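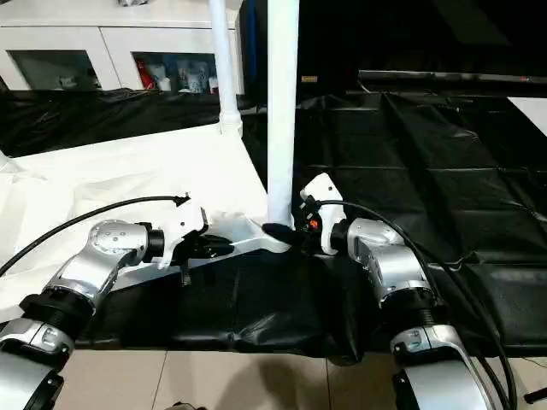 Weißer Ständer mit Fuß auf schwarzer Folie, links das weiße Tuch

Flallent
16. August 2021
Hallo zusammen, ich möchte meinen alten weißen Ständer wieder schön bekommen und wollte vorher mal in die Runde fragen, wie ihr das macht. Die Folie liegt schon auf dem Tisch (ja, ich weiß, sie wirft Falten, aber glatter habe ich sie beim besten Willen nicht hinbekommen). Würdet ihr den Fuß vorher anschleifen oder reicht gründlich entfetten?

Driltus
Oh, wie schön, endlich wieder jemand, der repariert! Ich würde unbedingt schleifen, ganz sachte mit 600er Papier, und danach mit einem feuchten Lappen drüber. Meiner hält so seit 9 Jahren, und der steht im Flur, wo ständig jemand dagegenläuft.

Cedgate
Da muss ich dir leider widersprechen, Driltus, so gern ich deine Beiträge lese. Auf weißem Lack sieht man mit 600er hinterher jeden Kratzer, wenn das Licht schräg fällt. Lauwarmes Wasser, ein Tropfen Spüli, trocknen lassen, fertig. Und die Folie bitte am Rand festkleben, mir ist sie mal samt Farbdose vom Tisch gerutscht!

Driltus
Kratzer gibt es nur, wenn man drückt. Aber gut, da hat wohl jeder seine Erfahrungen.

Flallent
Danke euch beiden! Ich probiere erst das mit dem Spüli und schleife notfalls eine kleine Stelle an der Unterseite. Das Tuch lasse ich links liegen, da kann ich die Teile nachher ablegen.

Cedgate
Mach das, und lass der Farbe Zeit, rund 11 Stunden sollten es schon sein. Viel Freude dabei!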